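# Setting up the two-tray sorting cell in simulation

Jun 23, 2019

These notes cover bringing up the Dremby sorting cell from a clean install, checking the hands and running the first trials. They assume you have the Prilteo simulator working and can open one of its stock rooms. If you can't, do that first and come back.

The cell is a two-armed robot with a white table in front of it and two shallow trays on the table, one red and one light blue. The job is to pick up a coloured object with one hand and put it in the tray of the same colour. The same steps apply if you use different colours, but change the object list and the tray list together or the scoring will give you nonsense.

## Before you start

You will need:

- the Prilteo simulator, with the plank-floor room installed
- the Dremby robot model, with both hands
- the Nernel controller
- the Ketilsson object pack (only the plain shapes are used)

Put all four in the same workspace folder. The controller looks for the robot model by relative path, and if it doesn't find it, it loads its own default arm without a warning. The sign of this is a joint list that is too short and has no finger joints in it.

Make a copy of the cell file before you edit anything. Call it whatever you like, but leave the original read-only.

## 1. Place the table and trays

Load the room, then the table, then the trays, in that order. The trays take their height from whatever is underneath them when they load. If they go in before the table they will sit on the floor, and moving them up by hand afterwards leaves the contact surfaces behind.

Both trays go on the left half of the table, red on the outside and blue next to it. Set the gap between them to zero. An earlier version of the cell had a gap, and objects kept ending up in it, where they counted as neither a hit nor a miss.

Fix both trays to the table. A hand that brushes a rim will push a loose tray, and after a long run you can find the pair well out of position with every drop scored against the old coordinates.

Leave the right half of the table clear. Objects are spawned there.

## 2. Load the robot

Load the robot with its base at the near side of the table. Open the camera on the head and check that you can see the near part of both arms, the whole of the table and the back wall. The top of the torso should just show at the bottom of the view. If it fills more than a narrow strip, the camera is tilted too far down.

The black bands at the top and bottom are padding to make the image the shape the recorder wants. Leave them in. Cropping them changes the image size and the recorder will refuse the run.

Now set the rest pose:

1. Bring both arms up over the table edge together. Moving one at a time works, but the controller then wants a second homing pass.
2. Open the left hand fully, fingers up, thumb out to the side.
3. Open the right hand to the same shape.
4. Save the pose as `rest_open`.

Keep the left hand in this shape for all the grasp tests below. It doesn't take part in them, and an open hand makes it easy to see if the controller is sending commands to the wrong side.

## 3. Set the grasp

Start with the cylinder. It is the easiest of the shapes to hold, and most faults in the hand set-up show up on it within the first few tries.

Spawn the light blue cylinder upright on the right half of the table. Drive the right hand to it with the slow profile and close the fingers at 20 per cent speed. Stop when the contact readings level off. Don't keep closing to be safe: the fingers will start to sink into the surface of the object, and when the solver pushes them back out the cylinder is thrown across the room.

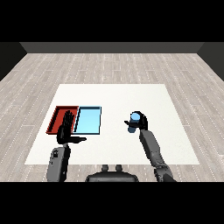 Save the closed hand as `grasp_cyl` and write down the finger joint values somewhere outside the simulator. The pose file is overwritten if you reload the robot with the reset flag on, and it is tedious to find the values again.

Check three things before going on:

- The readings from the fingers are steady. If one flickers between contact and none, that finger is resting on an edge.
- The thumb joint is where the pose says it should be. The thumb has its own limit and ignores the one set for the fingers.
- The left hand has not moved from `rest_open`.

If the left hand moves when you close the right, the two are swapped in the controller's side map. Open the Nernel side map, exchange the two entries and restart the controller. A reload isn't enough.

## 4. Tune the force limit

The force limit is set as a percentage of the joint maximum. Begin at 80 and work down. With the cylinder held, lift it clear of the table, hold it still, and lower the limit in small steps until it begins to slip. Go back up two steps and keep that value.

A limit that is too high looks fine on the cylinder and fails on the sphere, so don't be tempted to leave it at the starting value because the first test passed.

If the object slips at every setting, look at the friction on the object rather than the hand. The Ketilsson shapes arrive with friction set low. Raise it in the object file, not in the scene file, or you will have to do it again for each new scene.

## 5. Repeat for the sphere

The sphere needs its own pose. It is small, and it rolls if the hand comes down even slightly off centre. Bring the hand in from above and let the fingers curl over the top, with the thumb kept low so that there is something under the ball as it is lifted.

Close more slowly than you did for the cylinder. If the sphere rolls away, delete it and spawn a new one instead of chasing it – the spin carries over for longer than you would think, and it spoils the contact readings.

Move the left arm between tests as well, so that you know it can reach over each tray without touching the rims. Park it over the red tray for one set and over the blue for the next.
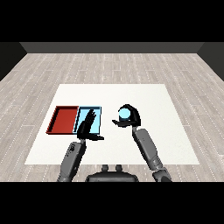

*Right hand holding the light blue sphere, left hand over the blue tray.*

Save this pose as `grasp_sph`. Run the force test from step 4 again and keep a separate limit for it.

## 6. Set the drop points

Each tray has one drop point, set at the middle of its floor. The hand should stop above the rim, open, wait, and only then move away. If it starts to move while the fingers are opening, the object catches on the thumb and lands short.

Both trays are on the robot's left, so the right arm has to cross in front of the left to reach them. Before any drop, the left arm must be back at the outer edge of the table. Put this in the sequence as a wait condition. A fixed delay will work until someone changes the speed profile.

Set collision checking between the two arms to stop, not warn. In warn mode the arms pass through each other and the run carries on, and you won't find out until you look at the recordings.

## 7. First full run

Set the run length to 200 trials, with colours and shapes mixed. Save the settings under a new name and start it with the viewer open. Watch the beginning of the run, then close the viewer and let it finish, which is a good deal faster.

When it has finished, open the log and filter for misses. Sort them by shape first. Sphere misses on their own mean the grasp pose is off. Misses on all shapes, all into one tray, mean the drop point is wrong or that tray has been loaded at the wrong height.

## Looking after the cell

Repeat steps 3 to 5 after any update to the hand model, even a minor one. The October release changed the thumb limit and left everything else alone, and the old sphere pose stopped working as a result.

Clear the contact cache between long runs. It isn't emptied when the simulator closes, and a full one slows down loading.

Keep the pose files, the side map and the object file together in one archive with the simulator version in its name. If you need to go back to an earlier set-up, restore all of them at once.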